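Vernmont Walkers' Board > Routes and Paths > Lavar to Skinner, is the old track worth it?

muddyhem
Posted August 2020

Hello all, long-time reader and very occasional poster. My sister and I are planning to walk from Lavar over to Skinner and stop the night, and we can't agree on the way. She wants the valley lane, which has the tea room and the church and so on, and I have my heart set on the old field track, mostly because my dad used to talk about it when we were small. Has anyone done it lately? The last report I can find on here is years old and mostly about somebody's lost hat. We're both reasonably fit but she has a dodgy ankle (netball, a long time ago, still mentioned often). Any thoughts gratefully received!

Uriel Medrano
Oh, do take the track! I've walked it more times than is sensible and I never tire of it. It is flat, I'll grant you, and people who like a hill will tell you it's dull, but there's such a lot of sky, and if you go early you get the skylarks going up on both sides of you. My wife and I did it again in July with a flask and a pork pie and hardly met a soul. Leave Lavar by the lane behind the chapel, go through the gate with the orange twine on it, and after that you really can't go wrong until Drostus Farm, where you bear left at the water trough. The people at the farm are very pleasant about walkers as long as you shut things behind you.

brackenpot
I'm going to be the grump, sorry Uriel. I did it in trainers and my feet were sore for two days afterwards. Loose stone is tiring in a way you don't notice until you sit down, and with a bad ankle I'd think twice. The valley lane is longer but it's kind underfoot, and there are benches. Also cake.

Uriel Medrano
Trainers, though! I wouldn't go to the post box in trainers. I do take the point about the ankle, and I should have said so myself. Proper boots with a bit of height to them and a stick, and take it gently. Surfaces out there change as you go, some of it rough and some of it smoother, so you learn to pick your line. Two views of a gravelly path:

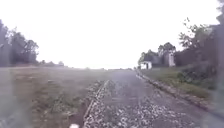
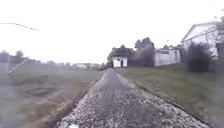 What I would say, muddyhem, is that the thing to plan for is shade, or the want of it. Once you're past the chapel there isn't a tree worth the name until you're nearly at Skinner, so hats, and more water than you think. I once ran dry at the trough and had to go and knock at the farm, and came away with two bottles of squash and a bag of plums, so it ended well, but I was very red in the face.

Muammer Gündoğdu
Good evening everybody. I come down on the side of both, if that is allowed. Walk out by the track in the cool of the morning and come home by the valley lane the next day, and then each sister has had her way. There is a bus back to Lavar at 1015 if the ankle has had enough by then, and it stops outside the bakery in Skinner, so nobody need suffer. Do check the times before you go, though, as they moved it last year without much of a fuss and I stood there like a lemon.

brackenpot
That's a sensible plan, and I'm annoyed I didn't think of it. I still say the track is overrated. You're looking at the same view for the whole morning!

Uriel Medrano
It's never the same view, my friend, you're just walking too fast.

pennyroyal33
Can I put in a word about dogs? We took our old spaniel along there and he was fine, but the last field before Skinner had cattle in it with calves, and we went round by the road instead. It only added 200 yards or so and we were glad we did. I know some of you march straight through, but I don't care for it.

brackenpot
Agree with every word of that. Go round.

muddyhem
Thank you all so much, this is lovely. I've read it out to my sister and she has said yes to Muammer's plan, provided we have cake on the way home and I carry the water – she drives a hard bargain. No dog, but we'll go round the cattle all the same. Uriel, is the trough on the left or the right as you come up to the farm?

Uriel Medrano
Right-hand side, just past the barn. Say hello to the plum tree for me.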